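Vekcombe Community Cookery Project
Progress report to the Rezaei Fund, second half-year
Prepared by Fatemeh Kordestani, project coordinator

Summary

The grant pays for evening cookery courses in Vekcombe and Tinalton for adults who live alone or have recently been rehoused. In this period we ran two courses in Vekcombe and started the first in Tinalton. Spending is slightly under budget. The Tinalton start date slipped, and the reasons are set out below.

Courses and attendance

A total of 27 people enrolled across the two Vekcombe courses. Each course lasts 8 weeks, with one session a week from 6.30pm to 8.30pm. Of those enrolled, 16 finished, meaning they came to at least six sessions. The first course lost several people in the third and fourth weeks, when the bus from Hukeck stopped running after 8pm. We now end sessions at 8.10pm for anyone who needs the earlier bus, and attendance on the second course held up better. 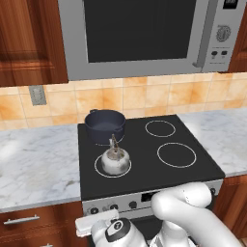
Tahmineh Shahbazi led both courses. She rewrote the session plans after the first one, as people told us the recipes used too many ingredients they would not buy again. The new plans keep to a short list of store-cupboard items – lentils, tinned tomatoes, rice, onions, eggs – and each dish can be made for one person or for four. The bread session has been dropped. It overran both times and left no time to eat together, which is the part people mention most on their feedback forms.

Tinalton

We had planned to open in Tinalton in April. The hall's food hygiene registration had lapsed and the new one did not come through until late May, so the course began in June. Enrolment is lower than we would like. Most of those who signed up were referred by the housing office, and hardly anyone came through the posters. For the next course we will put the effort into referrals and leave the posters out.
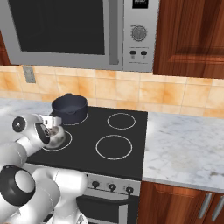

Spending

Ingredients cost more per session than we forecast, mainly oil and eggs. This was covered by the underspend on room hire caused by the late start in Tinalton. Travel refunds were low because few people claimed them. Some told Tahmineh they did not know they could, so the claim form now goes out with the joining letter. We do not need to move money between budget headings at this stage.

Changes we would like to agree

We ask the Fund to let us carry the unspent Tinalton room hire into the next period. We would also like to use part of the printing budget for a recipe booklet. A draft has been tried out with the second Vekcombe group, who wanted larger type and the cooking times at the top of the page.

Next period

One further course in Vekcombe and two in Tinalton, the second subject to numbers. Follow-up calls to those who finished the first course are under way and the results will be in our next report.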